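2024-04-12, dye bench

Very good day with the woad! The second vat came into condition just before lunch and I got 46 skeins' worth of test lengths through it, most of them the thin merino from Storero and a handful of the Saavedra linen. The linen is the surprise. Last September it came out a sad grey, and this time I have proper blues on it – deep ones, the sort I'd wear.

What changed: I let the vat sit overnight with the lid weighted, and I fed it bran in two goes. Sebastián Retamal had been telling me to split the bran for months. He gets to say so, once.

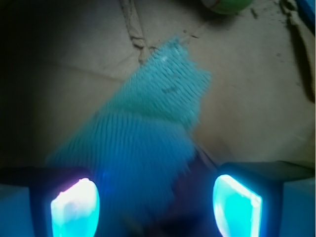

Pale turquoise through teal to blue, on a ribbed piece.

I am getting keen on gradients. The trick seems to be patience at the pale end. Lower the cloth slowly, lift it, let it turn in the air, then lower it a little less each time. My first three had a hard line across them where I stopped to answer the door. The next lot were much smoother, and I love the bit in the middle where it can't decide between green and blue. Want to try the same thing over weld yellow, which ought to push the top end towards lime.

Water notes. Proltville tap water is harder than what we had at the old place and the vat drinks soda ash differently here. I used 1458 g over the whole run, written down properly for once. Rainwater next time for one of the pair, tap for the other, same bran, same day.
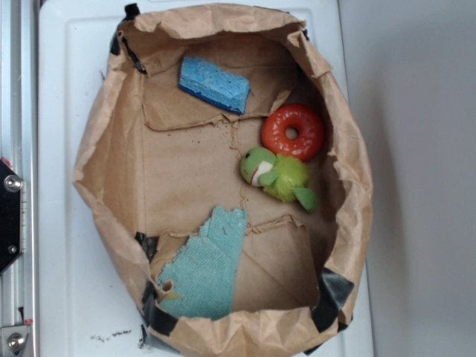

Rinsing took longer than the dyeing, as ever. The merino ran clear after four changes, the linen wanted seven. I kept the last rinse from each and dropped a strip of white cotton in to see what it would pick up: a faint tint from the linen, nothing I could spot from the merino. Washfastness strips are pegged by the window, half of each under card, to come down in a fortnight.

Had another read of the Cullell recipe while waiting. It wants roughly 2000 g of fresh leaf for a vat our size, so we'd need a second bed of woad. There's space behind the shed if the beans move. I'd happily give up beans. 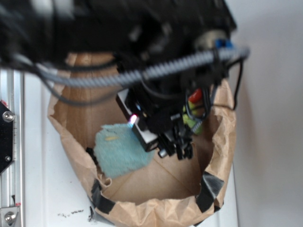
Brown paper bag, open on the white surface.

To do: label the linen before I forget which is which, strain vat 2, order more bran, ask Sebastián if he still has his weld seed. Leave the lid weighted!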